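# Malosari Quintal – teleoperação bimanual em ambiente simulado

Quem já tentou ensinar um robô a pegar uma coisa comprida sabe onde a brincadeira complica: a peça gira, a ponta some de vista e o operador perde a noção de onde está a própria mão. O Quintal nasceu desse incômodo. É um pacote de gravação de demonstrações por controle remoto, com dois braços, câmeras na altura do trabalho e um jardim gramado inteiro para errar à vontade sem quebrar nada.

Você veste os controles Stamora, um em cada mão, e os braços acompanham. O que a mão faz, a garra faz. Quando a demonstração presta, um toque no pedal guarda o episódio; quando não presta, dois toques e ele vai embora.

## O cenário

O gramado plano é proposital. Sem caminho, pedra ou brinquedo espalhado, o operador se concentra no objeto e a política treinada depois tem menos onde se distrair. As referências ficam ao fundo – a cerca de ripas, as árvores, o brinquedo de madeira com a escada – e ajudam bastante a saber para que lado você está virado depois de uma manobra longa.

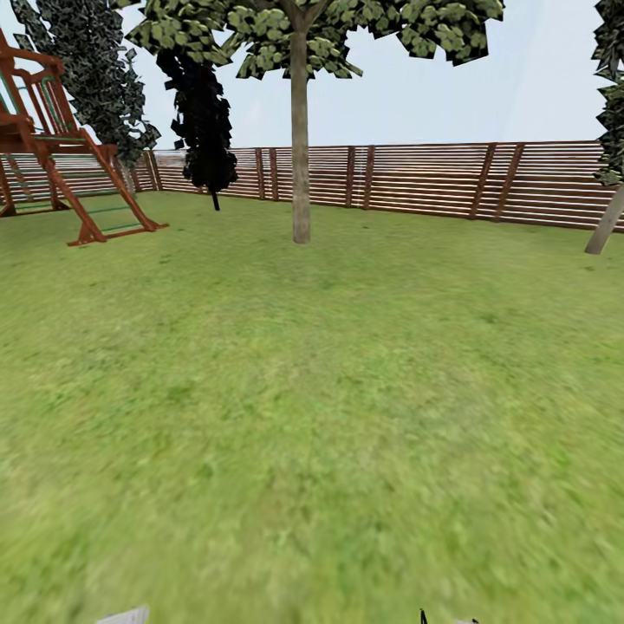 *Cenário "quintal", garras recolhidas na borda inferior.*

Com as garras quase fora do campo de visão, a gente costuma fazer a calibração de partida. Leva uns instantes e vale a pena: o deslocamento entre o punho real e o simulado fica zerado, e o primeiro movimento já sai limpo. Eu adoro essa parte, confesso (é quando o braço "acorda" e você sente que ele é seu).

## Dois braços, papéis diferentes

Cada braço grava em canal próprio. Dá para prender uma haste com o esquerdo e deixar o direito livre, com a garra aberta ou fechada, esperando a vez. O tempo de espera também entra no registro, e isso faz uma diferença enorme no treino: a política aprende a ficar quieta com uma mão enquanto a outra trabalha.

Objetos compridos são o melhor teste. Segurar uma haste pela ponta de baixo, com o resto subindo inclinado para fora da imagem, exige correções pequenas de punho o tempo todo, e o controle Stamora transmite essas correções sem aquele tremor que estraga demonstração boa. Asmaa Naciri, que escreveu o filtro de movimento, passou o mês de maio inteiro nisso e o resultado é lindo de usar.
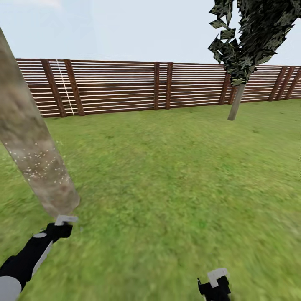 ## Câmera de perto

*Tempo de leitura desta seção e das próximas: 3 min*

A visão geral serve para se orientar; para fechar a garra, o que vale é a vista próxima.

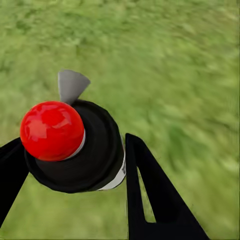
*1 min de leitura · Detalhe da pega*

Os dois dedos chegam por lados opostos e seguram o cilindro preto pela largura, com a esfera vermelha e a aleta cinza livres. É o tipo de pega que recomendamos para começar: peça mais ou menos centrada entre os dedos, topo desimpedido, espaço para inclinar. O fundo borrado não atrapalha em nada, porque o olho vai direto para o contato.

Se a peça escapar, volte o episódio até o ponto que quiser e retome dali. Os trechos corrigidos ficam marcados, e muita gente acaba gostando mais deles do que das tomadas perfeitas!

## O que vem no pacote

- Par de controles Stamora com pedal
- Licença do cenário "quintal" e do editor de objetos
- Biblioteca Chu, com 50 objetos prontos para pegar
- 13 tarefas-modelo, das simples às bimanuais
- Conjunto inicial com 3.768 demonstrações gravadas pela nossa equipe
- Exportador para o formato Unik

O conjunto inicial ocupa bastante disco. Quem só quer gravar as próprias demonstrações pode deixar para baixar depois.

## Perguntas que chegam sempre

**Preciso de um robô físico?**
Para gravar, não. Os controles conversam direto com o simulador.

**Quantas pessoas podem operar?**
Uma por sessão. Dá para deixar outra assistindo em segundo monitor, ótimo para ensinar novatos.

**Consigo trocar o gramado por outro piso?**
Sim, pelo editor. A iluminação precisa ser ajustada à mão depois da troca.

**Sou canhoto, e agora?**
Os papéis dos braços se invertem no menu de perfil. As tarefas-modelo também têm versão espelhada.

Ficha atualizada em 25/11/26. A versão anterior do manual continua valendo para o pedal antigo.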